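¿Para qué sirve un organizador de escritorio?

Cuando guardas muchas cosas pequeñas en un cajón grande, acaban mezcladas. Para encontrar una tienes que mover todas las demás. Un organizador lo resuelve dividiendo el espacio en partes. Cada parte se llama compartimento, y en cada una se guarda un tipo de objeto.
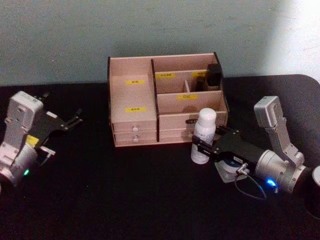

Taller de Orden y Materiales -- Club Infantil Plirkitz

El organizador es de madera clara y está sobre una mesa negra. A un lado tiene un hueco alto y abierto. Al otro lado, los compartimentos forman un escalón: el de atrás es más alto que el de delante. Así, lo que se guarda detrás asoma por encima y se ve sin tener que buscar.

También hay etiquetas amarillas. Una de ellas dice 口红, que en chino significa "pintalabios". Una etiqueta es útil cuando varias personas usan el mismo mueble, porque todas saben dónde va cada cosa.

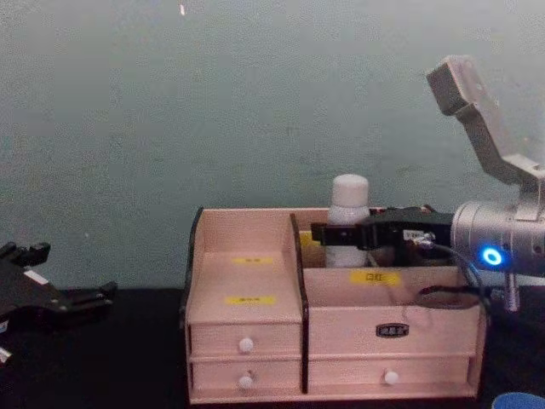 Bosusbridge, septiembre de 2026

Los objetos altos, como las botellas, se guardan mejor de pie. La botella blanca está en la parte trasera, detrás de la bandeja baja. Si la pusieras delante, taparía lo demás.

Los cajones son para otras cosas: las que ruedan, las que se pierden con facilidad o las que no usas todos los días. El pomo es la bolita de la que se tira para abrirlos. Antes de cerrar un cajón, mira que no sobresalga nada -- si algo se engancha, puede atascarse. 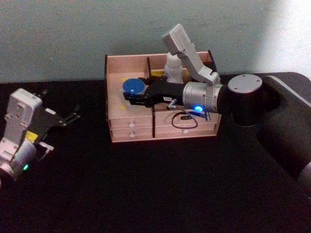
Para probar en casa

Las cosas redondas y planas, como el disco azul, ocupan poco si se apoyan de canto, pero tumbadas son más fáciles de coger. Elige según el sitio que tengas.

Para hacer tu propio organizador necesitas una caja de zapatos y cartón. Corta una tira de 20 centímetros y otra de 15, haz una ranura en cada una y encájalas en cruz. Pide ayuda a un adulto con las tijeras. Después escribe las etiquetas y pégalas en la parte de delante.

Texto: Lerato Mofokeng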